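Storage 101: Controlling Humidity in a Gun Cabinet
By Kedir Wolde
Filed under: Care and Storage
Views: 2,804

Rust on a stored firearm usually starts where the metal touches something else: under a sling swivel, along the line where the barrel meets the stock, or at the spot where the muzzle leans on a rack. By the time it shows on the open part of the barrel, it has often been at work in the hidden places for a while. The steps below cover a steel cabinet kept indoors. Walk-in rooms and outbuildings need a different approach and are not covered.

What you need

A digital hygrometer with a remote display
A small jar with a lid, and table salt
A rechargeable desiccant canister, or a low-wattage heating rod
Closed-cell foam strip
Light gun oil or a corrosion inhibitor
Clean cotton patches
A notebook

Before you start, unload every firearm, check the chamber by sight and by touch, and move ammunition to its own locked container. Do this even if you are certain of the condition of each piece.

Step 1. Test the hygrometer

Cheap hygrometers drift. Put a spoonful of table salt in a bottle cap and add water a few drops at a time until the salt looks like wet sand. Place the cap and the sensor in the jar, close the lid and leave it at room temperature for at least 8 hours. The display should settle at 75 percent. If it reads higher or lower, write the difference on a piece of masking tape and stick it to the back. My Plivadik reads 3 points high, and has done so since it was new.

Step 2. Take a baseline

Put the sensor on the middle shelf with the door closed. Write down the reading in the morning and again in the evening for a week. Add a note of the room temperature. Do not add any drying product yet, or you will not know what the cabinet does on its own.

A steady reading between 45 and 50 percent is a good target for a mixed collection. Bare steel would tolerate drier air, but walnut stocks shrink and can crack at the wrist or around the tang if the air is too dry. If you own older pieces with wood furniture, do not chase the lowest number you can get.

Step 3. Seal the cabinet

Close the door on a strip of paper at several points along the edge. If the paper slides out freely, air is passing through. Clean the frame with alcohol, let it dry, and apply foam strip on the side the door closes against. Check that the lock still engages fully. On the Gedell cabinet I use, the thicker foam kept the top bolt from seating, and I had to replace it with a thinner one.

Cover any unused anchor holes in the floor and back panel. Do not cover the ones in use, and do not remove a cabinet from its anchors for convenience.

Step 4. Choose a drying method

A desiccant canister takes water out of the air and has to be dried out again when the indicator changes color. It suits a small, well-sealed cabinet. A heating rod does not remove water. It warms the air inside slightly, which lowers the relative humidity and keeps surfaces above the dew point. It suits a larger cabinet with a power outlet close by.

Mount a rod low and horizontal, away from cases, slings and anything made of foam. Route the cord through the factory opening. Drilling a cabinet can void the fire rating.

I run a Berhe canister from October to May and a rod in summer. In August a canister alone did not hold the reading where I wanted it.
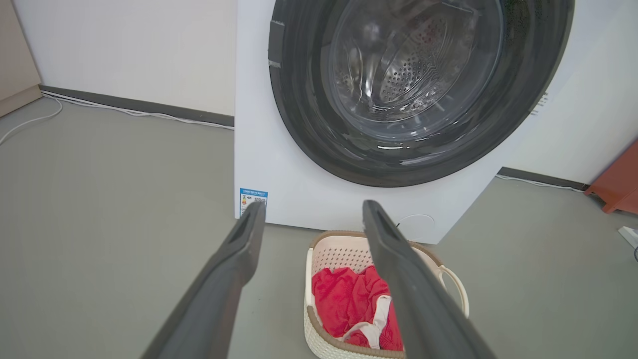

Step 5. Wipe down and rack

Apply a thin film of oil to all bare and blued metal with a cotton patch. Wipe until the surface looks almost dry. Extra oil runs down into the action and the head of the stock, where it softens the wood over time. For long storage, rack long guns muzzle down on a padded rest if the cabinet allows it.

Do not store firearms in leather holsters or foam-lined cases inside the cabinet. Both hold moisture against the metal. Silicone-treated cloth sleeves are fine. I use the Gesex ones, but any brand with an open weave will do.

Leave a gap between pieces - a finger's width is enough - so that air can move around them.

Step 6. Keep checking

Take one reading a week and write it down. A sudden rise usually means one of the following:

The canister is full
The rod has failed or been unplugged
The door seal has come loose
A damp case or cloth was put inside

Handle metal with clean cotton or nitrile gloves, or wipe it down again after touching it. Twice a year, take each piece out, look under the sling hardware and at the muzzle, and renew the oil. Retest the hygrometer at the same time and replace the tape if the offset has changed.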